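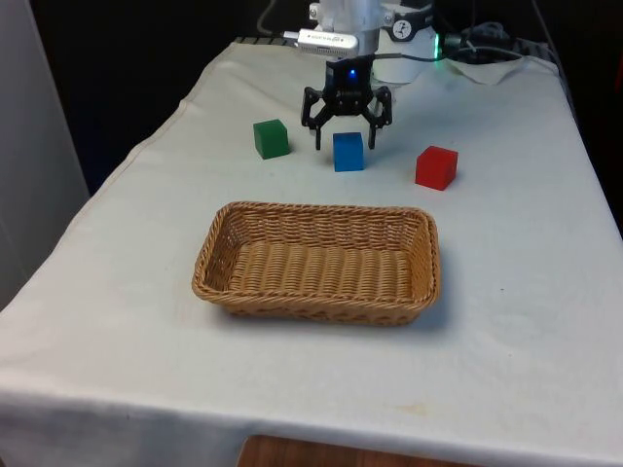 Figure 3. Cubes set out on the cloth-covered table, green at left, blue in the middle.

3.2 Layout and surface

Cubes go in a loose row, colors well apart. No grid, no tape marks. We tried tape in November and dropped it, people sorted to the tape and ignored the color. Cloth is plain white cotton from Curholm, creases left in. Ironing made no diffrence to placement error in the pilot (32 layouts, two raters), so we stopped ironing. Small stains stay too unless they come near a cube face in hue.

Spacing is by eye. Roughly 55 mm was the smallest gap where raters still agreed on which cube was "the middle one"; anything tighter and the answers drifted. Slight tilt is allowed. A tilted cube shows more than one face, and the faces differ in shade even when the paint or foam is one color, so raters were told to name the color once per cube and move on.

3.3 Material

Blue is the soft one. Matte foam, rounded edges, faint shadow at the base. Red is wood, harder outline, and reads as brighter on the white. Mixed materials were a choice made early and not revisited, see Section 5. Marks on the white surface were logged per layout in the Stovwood sheet but not corected.
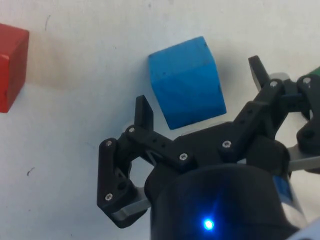

Conall Nic Aodha objected at the draft stage that foam and wood should never share a row, as a rater may be judging texture and calling it color, and asked for an all-foam repeat. Fair point. The repeat is planned with the Madigan set, same cloth, same row order.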